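Vernport Textile Drop-Off and Reuse Room
Frequently Asked Questions

Page last reviewed Saturday, June 19, 2021

What can I bring?

Clothing, bed sheets, towels, curtains, tablecloths, cloth napkins, fabric remnants and cloth bags. Shoes are fine if they are tied together or held with a rubber band. Single socks are fine too. We also take belts and hats.

Does everything have to be in good shape?

No. Holes, missing buttons, broken zippers and faded color are all acceptable. Items that can't be worn again go to the rag bin or to the fiber bales. Please don't cut off buttons or zippers before you come in. We have a tool for that and it takes us less time than it takes you.

What do you not take?

Pillows, comforters with loose filling, carpet, foam, car seat covers, and anything with oil, paint or mold on it. Damp items are refused at the counter. One damp towel in a closed bag can spoil the rest of the bag over a weekend.

Do I need to wash things first?

Yes. Wash and dry everything completely. It doesn't need to be ironed.

How should I pack my items?

Use a closed bag or a box you can carry by yourself. The limit is 50 pounds per household per visit. If you have more, call ahead and we will give you a time for the loading door on the Guzmán Street side.

Do I have to fold anything?

No. Sorting starts with each piece being opened out flat, so folded stacks come apart anyway. Loose in the bag is fine. The only exception is curtains with hooks still in them - take the hooks out, or roll the top edge inward so they don't catch.

How do you decide where an item goes?

Every piece is looked at on both sides and checked at the seams, cuffs and hems. It then goes into one of four streams: resale, the free rack, rags, or fiber. Color matters only for fiber. Strong colors such as red and orange are baled separately from white and undyed cloth.

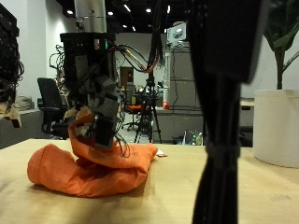
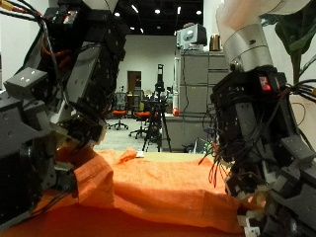
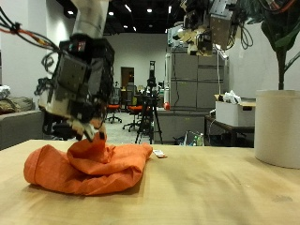 Orange cloth on the table, with robotic hands at work.

What happens to the fiber bales?

They are collected by Flunis, a processor that shreds them for padding and insulation. A pickup is arranged when we have 2,000 pounds ready. Between pickups the bales stay in the back bay, and that is why we sometimes stop taking curtains for a week or so.

How much do you handle?

In March we took in 3,036 pounds. Spring is the heaviest season, and late summer is the lightest.

Can I get a receipt?

Yes, ask at the counter. The receipt lists the number of bags and the date. We don't put a dollar value on it. That part is up to you and whoever does your taxes.

Can I shop in the Reuse Room without dropping anything off?

Yes. The Reuse Room is open to everyone during regular hours. Clothing is priced by the piece and remnants are priced by weight. The free rack is by the front door, and the limit there is five items per person per day.

Do you sell rags?

Yes, in 10-pound boxes. Cotton knit and terry are the usual choices. Auto shops tend to buy them early in the week, so call first if you need several boxes.

I gave something away by mistake. Can I get it back?

Call as soon as you notice. Bags are tagged by day, and we hold them for two days before sorting. After that we can't trace a single item. Check pockets and pillowcases before you come. We keep a box of found keys, cards and jewelry at the counter, and you will need to describe the item to claim it.

Can a school or club hold a collection drive for you?

Yes, with two weeks' notice. We lend up to 200 bags per drive and pick up the full ones at no cost. Drives are set up by Raymonde Sandhu. Please include your address, the dates, and whether the building has a ramp or an elevator.

Do you teach mending?

There is a basic class most months, covering buttons, hems and small patches. Kerstin Eichhorn runs it and keeps the sign-up sheet. Machines are provided. Bring your own project, and nothing thicker than jeans.

Is there parking?

There are six spaces in front with a 15-minute limit. The Doltulus garage next door is free for the first hour. Please don't block the loading door, even for a quick stop.

Can I leave bags outside when you are closed?

No. Bags left outside get wet or opened, and we have to throw them away. Use the locked chute to the left of the front door. It takes bags up to the size of a kitchen trash bag.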